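I have a drawer with 11 spatulas in it and I'd like to defend exactly two of them. The rest can go. But ask me to give up the silly things, the kitchen stuff with ears and faces and loops on top, and I'll fight you in the parking lot.

My sister-in-law Marjan Ghorbani has the other kind of kitchen. Everything is white or steel, everything lives behind a door, and she once spent a whole March evening peeling the labels off her spice jars so they'd match. It's lovely! I feel like a guest at a dentist's office, but a very good dentist. She says cute kitchenware is for people who don't cook. I cook every night. I've burned through three sets of sensible gray mitts and I couldn't tell you what a single one of them looked like.

## The bear stays

So let's talk about the bear. He's pale gray, a little bluish in some light, with round ears and small round eyes and a big loop over his head, and he's raised right up out of the surface so you can feel his face with your thumb. I reach for him constantly. My kid reaches for him too (she's four, she won't touch a plain trivet, but she'll carry the bear to the table like he's royalty).
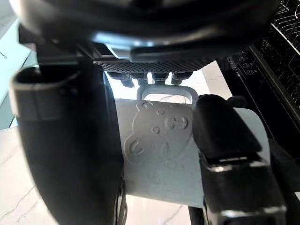
## But what about the clutter?

Fair question, and Marjan asks it every time she visits. Her rule is that a thing has to earn its spot by being useful. Fine, but I think being glad to see it is a use. I unload the dishwasher maybe 400 times a year, which is a lot of time spent with mugs and forks, and if one item in that pile makes me smile then it's pulling its weight.

I'll admit there's a limit. Last year I went a bit wild on a site called Flulia and came home – well, the box came home – with a duck-shaped egg separator that doesn't separate eggs. It just sort of holds them. That one went to my neighbor Farzad, who wanted it for paper clips.

So I do have a rule, it's just looser than hers. The thing has to do its job first, then it can have a face. A raised design has to come clean with a regular brush, no digging around with a toothpick. And I want a loop on it, a real one that fits over a hook, since my drawers are full of spatulas.

## Matching is overrated

The matching set is what gets me. Hoven sells one in "fog," every piece the same shade, and my friend Natsumi has it and keeps asking which one is the lid rest. At my place you say "grab the bear" and somebody comes back with the bear.

Marjan is coming for dinner next month, and she's already asked whether the bear will be out. He'll be on his hook next to the stove.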